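Progress report to the Womora programme office
Project: Meslow, demonstration gathering for kitchen handling tasks
Reporting period: second quarter of the grant, ending January
Prepared by: Bence Bodnár, with the data section by Bianka Gál

1. Summary

Collection on the bread and toaster task family began in this period and has reached its first milestone of 300 accepted episodes. The full target for the family remains 600. The recording chain is stable. The main risk to the schedule is the time taken by review, which is now the slowest step. Spending is within the agreed budget and no change to the work packages is requested.

Two items from the previous report are closed: the clock offset between the head view and the joint readings, and the missing licence for the annotation tool. One item stays open, the second set of finger covers, which the supplier has moved to next quarter.

2. Work carried out

2.1 Task definition

The family is divided into four tasks: place a slice in a slot, press the lever, take a slice out, and move a slice from one slot to the other. Each task has a written start condition and a written end condition. The operator reads both before the first episode of a block. We found in the pilot that operators differed in what they took to be the end of the removal task. Some stopped once the slice had cleared the slot, others after it was on the table. The wording now says that the episode ends when the slice rests flat on the table and the hand is open. The pilot episodes recorded under the old wording have been kept in a separate folder and are not counted in this report.

No task requires the toaster to be heating. The electrical work needed for powered trials is described under section 5 and falls in the next period.

2.2 Collection

Episodes are recorded by teleoperation. The operator wears a glove and a headset and sees the head view only. An assistant stands at the far side of the table, resets the bread between episodes and keeps clear of the hand while recording is on. We tried one week with the assistant outside the work area, to obtain cleaner backgrounds, but resets took nearly twice as long and the practice was dropped. The backgrounds therefore include people, boots, boxes and whatever else is on the floor that day. The view is that this does the learned policy no harm and may help it, but the claim is untested and we will test it (section 5).

The toaster position is changed every eight episodes. The assistant draws a card giving a position and an angle and places the toaster accordingly. The cord is left to fall as it will. An earlier plan to tape it down was abandoned after Bianka Gál pointed out that the pilot policy had begun to fail whenever the tape was absent.

Bread is replaced when the crust begins to tear. Two types of loaf have been used, one white and one seeded. Soft white slices deform under the thumb and account for most of the failed grasps. We have not excluded them. Failed grasps followed by a successful second attempt are accepted and tagged as recoveries; these are the episodes the training group at Inthanon has asked for most often.

2.3 Review and labelling

Every episode is watched once at normal speed by someone other than the operator. The reviewer marks the start, the first contact, the release and the end, and accepts or rejects. Rejected episodes are stored with a reason code. The three commonest codes were dropped sensor packets, a hand resting on the toaster body at the start, and the assistant entering the reach of the arm before the end marker.

Of the accepted set, 90 episodes were given to a second reviewer without the first set of marks. Agreement on start and end was good. Agreement on first contact was poor for the removal task, where the fingertips hide the edge of the slice from the head view at the moment that matters. We are considering replacing the hand-placed mark with one taken from the motor currents in the fingers. Bence Bodnár has a working script for this, but it gives false contacts when the fingers brush each other.

3. Equipment

The hand has run without a mechanical fault this quarter. The thumb was recalibrated twice, once after a collision with the table edge during a block of lever presses. The collision did no lasting damage. The approach limit for the forearm has been raised as a result, and operators report that low sideways approaches to the toaster are now slightly awkward.

The cables below the arm mount were re-routed to take strain off the connectors. Before this, a loose connector had caused the dropped packets mentioned above, and the rate of that reject code has fallen sharply in the last month of the period.

4. Deviations from plan

The plan called for collection at two sites in parallel. The Gutodley site opened late because its floor had to be levelled, and it contributed no accepted episodes. All figures in this report come from the main site. Gutodley is now set up with the same model of arm and has completed its safety check. Its first blocks will be recorded on a Friday, when an operator from the main site can attend.

Review is behind collection. At the close of the period the backlog was larger than one week of recording. We have moved a part-time operator to review for the coming quarter – this slows collection a little, but unreviewed episodes are of no use to Inthanon.

5. Next period

Work planned, in order of priority:

Complete the second half of the target, with at least a third of new episodes from Gutodley.

Fit the switched and fused supply and begin powered trials of the lever task, without bread at first.

Train two policies on equal numbers of episodes, one set with people in the background and one with the background masked, and compare them on the same toaster positions.

Decide whether first contact is to be marked by hand or from motor current, and relabel the accepted set if the method changes.

Add a second toaster with longer slots. The present one is the only model in the set, and the Womora reviewers were right to raise this in their comments on the previous report.

6. Points for decision

We ask the programme office to confirm that recovery episodes may be counted towards the target. If they may not, the target date would need to move by one month.
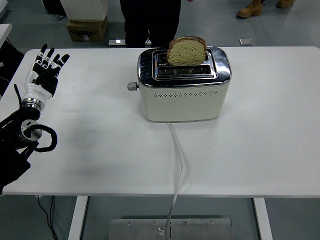 What happens to the rejected episodes?

They are kept with their reason codes for the length of the grant and are left out of both the training set and the totals given to the programme office. Inthanon can request them by code, and has so far asked only for those in which the slice was dropped.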